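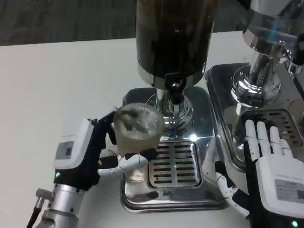
Ornwood Drinks Corner: progress report to the Humphreys Small Spaces Fund
Reporting period: the second half of the project, to the end of November

Hello again to everyone at Humphreys, and thank you for being so patient with our first report, which reached you later than we'd have liked and was mostly about power points. This one is a good deal more cheerful. The drinks corner at Ornwood is set up, the table is in, both units are standing on it, and we have finally settled on a glass.

Where we are up to

When we applied, we described a self-serve spot at the quiet end of the Etton Road building, where people coming in for the reading room or the sewing tables could get themselves a drink without going through the main kitchen. The kitchen is lovely but it is also narrow, and anyone wanting a cuppa at half past ten had to squeeze past whoever was doing the morning tea trays. We moved the corner twice on paper before choosing the spot by the back wall, and we're very happy with it.

The white table was the first thing to go in. We dithered over the colour (there was a strong push for timber), but against the dark grey floor the white is easy to see from the doorway, and spills show up straight away so they get wiped up. A few of our regulars have poor eyesight and they asked for exactly this sort of contrast.

The two units came through Makmont in one delivery. They sit side by side, and each has its own stainless-steel tray with a slotted grate at the front for the glass to go on. We had budgeted for a separate drip mat under each one and have dropped that line from the list. The chrome does show every fingerprint, as several people have kindly pointed out, and a microfibre cloth now lives in the cupboard next door.

Glasses

You may remember we had planned on paper cups to start with. Your assessor asked whether we could do better on waste, and it was a fair question - so we tried a few kinds of glass and asked people what they thought. The ribbed ones won comfortably. They are small and easier to grip than the smooth tumblers, which mattered a great deal to the people in our Thursday-style drop-in group with arthritis in their hands. They're short enough to go on the grate with room to spare, and they go through the kitchen dishwasher with everything else. 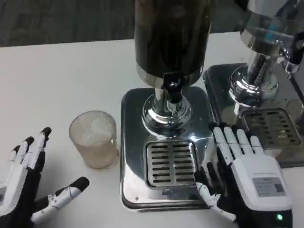
The white table at Ornwood, with a ribbed glass beside the nearer unit and the second unit to its right.

Money

The grant was $3589. Of that, $1671 has gone on the units and their delivery, and $398 on the table and the glasses together, including the sample glasses we tried and didn't keep (these have gone to the Etton Road kitchen, so they haven't been wasted). We have put $200 aside for spare seals and descaler, as agreed with you in the winter. The remainder is for the shelf, the signage and the electrician's last visit, and we don't expect to ask for any more. Receipts are in the folder we sent across with this report.

What's been slower

The shelf above the table is still to come. We were quoted for one that would have sat too low, right where you need the height for the tall dark upper section of the nearer unit, and it had to be redrawn. The new drawing is with the joiner. Signage is also waiting, partly on the shelf and partly on us, as we keep changing the wording. The current favourite is simply "Glass on the grate, please", in large print.

We'd also like to revisit the spacing. Having the units close together leaves a good stretch of table free on the left for glasses, but a person using a walking frame might prefer a bit more elbow room between them. We'll try both ways over the next few weeks and see what people tell us.

Next steps

Shelf up, signs printed, electrician back to sign off the extra power point. After that we'll put together a short sheet on cleaning the trays and grates for whoever is opening up in the morning, and send you a copy with the final accounts.

If anyone from the fund is passing through Etton, please do call in. Mid-morning is best, and there will be a glass ready for you.

With warm thanks from all of us at Ornwood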